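Ticket 329 – Wi-Fi drops in the back half of the first floor, Siltley

Status: resolved, one follow-up open
Opened by: Edeltraud Diekmann
Handled by: Bajpai (desk), Inda (on site)
Priority: normal, raised to high on the second day

## Original report

Laptops in the back half of the first floor lose the wireless network several times a day. The Wi-Fi symbol stays on and shows full bars, but nothing loads. It comes back by itself after a few minutes, or straight away if you turn Wi-Fi off and on again. Phones do it too. The front half of the floor seems fine. It started after the July holidays. Calls are the worst because everyone gets thrown out together.

I have restarted my own laptop and forgotten and rejoined the network. No change.

– Edeltraud

## First reply from the desk

Thanks. Please could you let us have:

- the times of the next three drops, to the minute if you can
- whether a wired machine on the same floor keeps working during a drop
- the name of the network you are on (Siltley-Staff or Siltley-Guest)
- where you are sitting when it happens

No need to restart anything in the meantime. If you can leave the laptop alone during a drop and let it recover by itself, that helps us more.

– Bajpai

## Reply

Times from this morning: 09:14, 10:02, 11:37. The one at 10:02 lasted four minutes. The others were shorter, but I did not time them.

The wired PC by the post shelves carried on working through all three. I had a web radio stream running on it and it never stopped.

Network is Siltley-Staff. I tried Siltley-Guest during the 11:37 drop and could not join it at all. It said "unable to connect".

I was at my own desk for the first two and at the long bench by the dark blue partitions for the third. Both are in the back half.

– Edeltraud

## Desk notes

Wired working and both wireless networks failing together points at the access point or its uplink. The internet line and the main switch look healthy. There are two access points on the first floor: AP-F at the front and AP-B at the back. Both are Darnen units, both powered over the network cable from the switch in the cupboard on the landing.

Checked the controller:

```
AP-F up clients 12 channel 1 uplink 1000 full
AP-B up clients 7 channel 11 uplink 100 full
```

AP-B has linked at 100 when it should be 1000. Worth noting but it would not cause a drop by itself. Usually means a pair in the cable is bad.

Controller log for AP-B, this morning only:

```
09:13:51 AP-B heartbeat lost
09:15:40 AP-B heartbeat restored, uptime 00:00:48
10:01:33 AP-B heartbeat lost
10:05:52 AP-B heartbeat restored, uptime 00:00:51
11:36:20 AP-B heartbeat lost
11:38:29 AP-B heartbeat restored, uptime 00:00:47
```

The uptime goes back to nothing each time, so the unit is rebooting. These match Edeltraud's times well. The laptop shows full bars for a while because Windows is slow to update the symbol.

Searched back to the start of the month: 207 reboots of AP-B, none of AP-F.

### Things tried remotely

1. Updated AP-B firmware to match AP-F. They were one version apart. Rebooted cleanly, then dropped again within the hour.
2. Moved AP-B from channel 11 to channel 6. No difference. Did not expect any, but the setting was quick to change and easy to put back. Put back to 11.
3. Turned off the scheduled channel scan. No difference.
4. Turned down transmit power on AP-B from high to medium to see if it drew less. Gaps between reboots got a little longer. Possibly chance, possibly not.

Item 4 makes me think power. The switch log agrees:

```
port 2 PoE overload, power removed
port 2 PoE detect, class 4, power applied
```

The same two lines repeat at each reboot. Port 2 is AP-B. Priority raised to high and site visit booked.

– Bajpai

## Site visit, Inda

On site from 13:30.

Switch cupboard: tidy enough, not hot. Fan running. Total PoE load well under what the switch can supply, so it is only the one port complaining.

Swapped ports first. Moved AP-B's cable from port 2 to port 9 and put the door intercom on port 2. Waited. AP-B rebooted again at 13:58, this time logged against port 9. The intercom stayed up on port 2. So the port is fine and the fault follows the cable or the unit.

Next I took the spare Darnen unit out of the cupboard and put it on AP-B's cable, on the ceiling bracket. It linked at 100 and rebooted at 14:21. Took AP-B down to the landing and ran it from a short known-good lead straight into the switch. Linked at 1000. Left it running on the floor of the landing with a chair over it so that people would walk round. No reboots in an hour and a half.

That leaves the cable run between the cupboard and the ceiling bracket.

Cable tester on the run:

```
pair 1-2 ok
pair 3-6 ok
pair 4-5 open, far end
pair 7-8 short, intermittent
```

Pair 4-5 being open explains the 100 link. The short on 7-8 would explain the overloads, as power goes down that pair as well. The tester puts the trouble close to the far end, so I did not need to lift tiles all the way along.

The run comes through the ceiling void over the back half, drops behind the partitions to a wall box, then goes back up to the bracket. No idea why it was done like that. The wall box is behind the long bench.
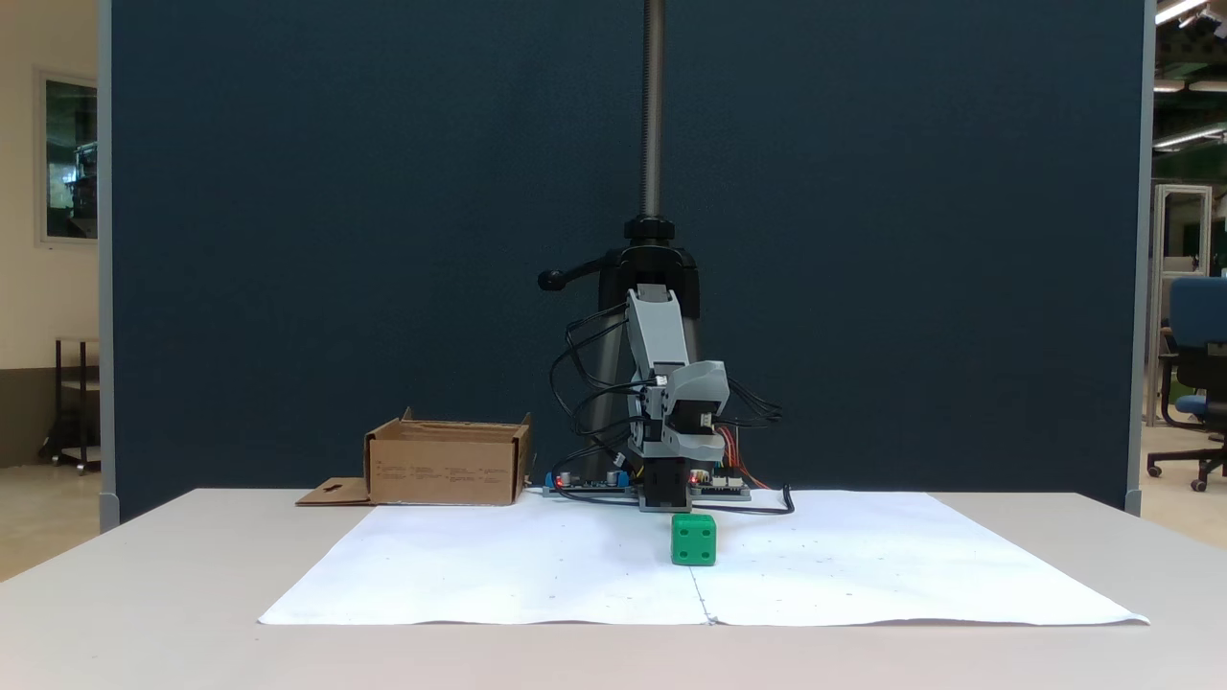

*Back bench and partition.*

I asked before shifting the bench and had help with it. It only needed to come forward by the width of a person. The partition panel unclips from its neighbour at the top and swings out.

Behind it the wall box lid was missing one screw and the cable had been pulled tight over the sharp edge of the box. The outer jacket was cut through and two of the inner wires were showing copper. One was broken completely. When I pressed the partition back against the wall the lid moved and the tester showed the short. When I let go it cleared. So every time somebody leans on the partition or pushes the bench back, there is a fair chance of AP-B losing power.

The box has a coupler in it, which means the run is really two cables joined end to end. The coupler is a cheap one and the latch had gone on one side.

### Repair

- Cut the lower cable back to sound jacket. There was enough slack in the void to do this without a new run.
- Put a new plug on, tested, all four pairs good.
- Replaced the coupler with a screened one from the van.
- Fitted a rubber grommet to the edge of the box and a new screw in the lid.
- Put the partition back and clipped it. Pushed on it at several heights with the tester connected. No change on any pair.
- Put the bench back where it was.

Refitted the original AP-B on its bracket at 16:10. Moved it back to port 2 and the intercom back to its old port. Link is 1000. Transmit power put back to high.

Spare unit returned to the cupboard. I have written "tested OK" on the box with the month.

– Inda

## Desk notes after the visit

```
AP-B up clients 9 channel 11 uplink 1000 full
```

No overload lines on port 2 overnight. Scheduled channel scan turned back on.

I had not noticed when I first looked that the reboots almost all fall between 09:00 and 17:30, with a gap over lunch. That fits with people moving about near the partition. If I had plotted them by hour on the first day I would have gone to the cable sooner. I have added this to the desk checklist:

> AP rebooting: plot the times. Office hours only = look for something being knocked. Round the clock = look at unit, switch or power supply.

I have also asked for an alert when any access point links below 1000. AP-B had been at 100 for longer than the log goes back, and none of us had seen it.

Edeltraud, please could you try it for a couple of days, including at least one long call from the back half, and tell us how it goes.

– Bajpai

## Reply

Two days with no drops at my desk. I had a call of an hour and ten minutes from the bench yesterday and it held throughout. Colleagues at the back say the same.

One thing, which may be separate. The printer by the window now asks for the Wi-Fi password each time it is switched on. It did not do that before.

– Edeltraud

## Desk reply

Good to hear about the calls.

The printer is likely down to the firmware update. The newer version turns off an old security mode by default, and that printer model is old enough to want it. I would prefer not to turn the old mode back on for the whole staff network. There are two ways round it:

1. Run the printer on a cable. There is a live socket under the window, so this only needs a lead.
2. Make a separate hidden network for it with the old mode on.

Option 1 is simpler and the printer will be quicker. If you are happy with that, Inda can bring a three-metre lead on the next visit. Until then, entering the password after switching on will work, or just leave the printer on standby overnight.

– Bajpai

## Reply

Cable is fine. We will leave it on standby.

– Edeltraud

## Closing record

**Fault:** access point AP-B rebooting, wireless lost in back half of first floor
**Cause:** damaged cable at wall box behind partition, intermittent short on the power pair
**Fix:** cable re-ended, coupler replaced, grommet and lid screw fitted
**Parts used:** one plug, one screened coupler, one grommet, one screw
**Parts owed:** one network lead, three metres, for printer

**Follow-up open:** replace the two-part run with a single cable from the cupboard to the AP-B bracket, avoiding the wall box. Not urgent. To be quoted with the ground floor work.

Main fault closed with Edeltraud's agreement. Printer lead to be logged against this ticket when fitted.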